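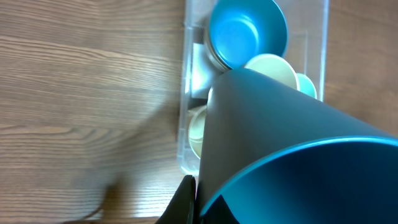
Schüsseln in einer durchsichtigen Kunststoffbox auf dem Holztisch.

Gegen bunte Schüsseln
wird gern eingewendet, sie sähen nach Kindergarten aus. Ich halte das für falsch und möchte es am Beispiel einer Küche begründen, die ich gut kenne. Im Gemeinschaftshaus in der Datberg kochen an jedem Dienstag mehrere Gruppen nacheinander. Bis vor zwei Jahren gab es dort weißes Porzellan, schweres Zeug aus einer aufgelösten Kantine, 192 Teile laut Inventarliste. Davon sind heute noch 40 übrig. Der Rest ist zerbrochen oder in fremden Haushalten gelandet.

Ersetzt wurde das Porzellan nach und nach durch farbige Schüsseln und leichte Becher. Nokuthula Adams, die den Küchenplan schreibt, hat sie gekauft, einen Teil neu, einen Teil auf dem Flohmarkt in Cindon. Zusammen passt das alles nicht. Blau steht neben Grau, ein blasses Grün neben Türkis. Wer einen gedeckten Tisch nach der Einheitlichkeit beurteilt, wird damit nicht glücklich.

Die Farben haben aber einen praktischen Wert. Man kann einem Zehnjährigen sagen, er soll die blaue Schüssel holen, und er holt die blaue Schüssel. Bei zwölf gleichen weißen funktioniert das nicht. Auch beim Aufräumen geht es schneller, weil jeder sieht, was zusammengehört und was noch auf dem Tisch steht.

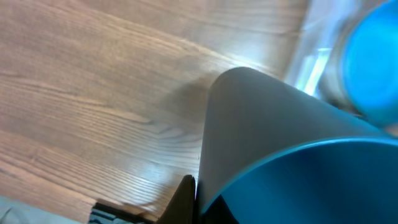 Der zweite Streitpunkt ist der Tisch. Ustyna Ostapchuk ist der Meinung, auf Holz gehöre eine Decke, mindestens ein Wachstuch. Sie hat mir das über eine halbe Stunde lang erklärt, und einiges davon stimmt: Holz bekommt Flecken, Holz muss man pflegen. Nur liegt ein Wachstuch in einer Gemeinschaftsküche nie glatt, es klebt, und unter dem Rand sammeln sich Krümel. Einen Tisch ohne Decke wischt man ab und ist fertig. Wenn die Maserung mit der Zeit dunkler wird, kann ich damit leben. Ein Tisch, an dem gegessen wird, darf danach aussehen.

Am meisten diskutiert wird über die Aufbewahrung. Früher stand das Geschirr in einem Oberschrank mit geschlossenen Türen. Die hinteren Reihen kamen so gut wie nie in Gebrauch, die vorderen waren ständig in der Spüle. Jetzt steckt vieles in durchsichtigen Boxen, die man als Ganzes auf den Tisch stellt. Schön finde ich das auch nicht. Nikola Sadowski nennt es Lagerhaltung und wünscht sich den Schrank zurück. Ich verstehe ihn, aber er kommt erst zum Essen und räumt selten aus.

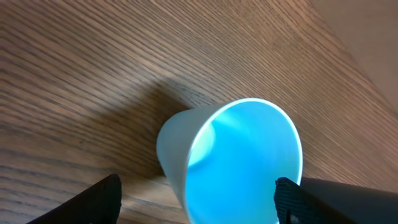
Bei den Bechern bin ich weniger sicher. Kunststoff wird mit den Jahren stumpf, und Tee schmeckt mir daraus nicht. Ffion Price bringt sich deshalb ihre eigene Tasse mit — das steht jedem frei. Für Wasser und Saft reicht ein Kunststoffbecher, und wenn er vom Tisch fällt, hebt man ihn wieder auf.

Im Juni soll entschieden werden, ob Geld für ein neues, einheitliches Service ausgegeben wird. Ich bin dagegen. Vorher sollte man einen zweiten Abtropfständer kaufen und die Schublade reparieren, die seit dem Winter klemmt.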